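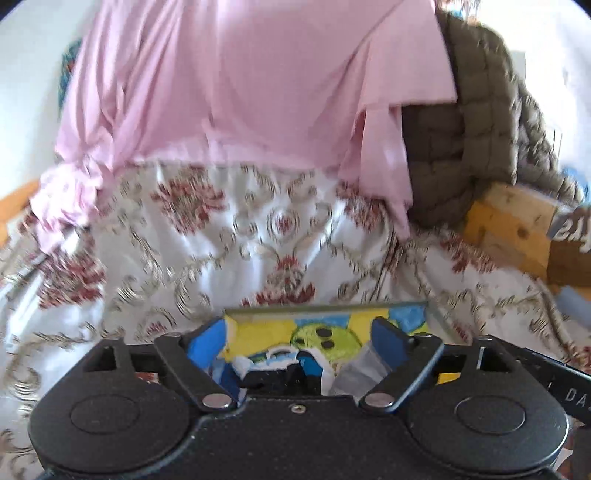 Search this site Type a word Go

Why is some cloth shiny and some cloth puffy?

Have you ever stroked something made of satin and wondered how it came to be so slippery? Or squashed a puffy coat flat and watched it slowly plump itself up again? Clothes and covers can be very different from one another, even when they are all heaped on the same bed on a Friday afternoon, and the secret is in how they are made.

Let's start with satin. Most cloth is woven, which means that threads go over and under each other like the strips in a paper mat. In plain cotton they go over one, under one, over one, under one, all the way along. In satin a thread skips over several others before it dips under, so there are long smooth bits lying on top, and light bounces off them very nicely indeed. Fold a piece of satin and you will find pale shiny ridges and darker dips in between.

Now for the puffer jacket! It is really two layers of thin cloth with something fluffy in the middle – feathers, perhaps, or a soft man-made filling. The fluff traps lots of air, and it is the trapped air that keeps you cosy. The lines of stitching make little tunnels, so that the filling can't all slide down to your tummy and leave your shoulders chilly.

And then there are patterns. Damask is an old kind of cloth with swirly flowers and leaves woven right into it, but nowadays the same curly designs are often printed on top, which is much quicker. If you have a flowery bedspread at home, find one flower and then look for its twin, and you may well spot the whole pattern starting again.

Next time you help to put the clothes away, shut your eyes and see which ones you can name just by touching them.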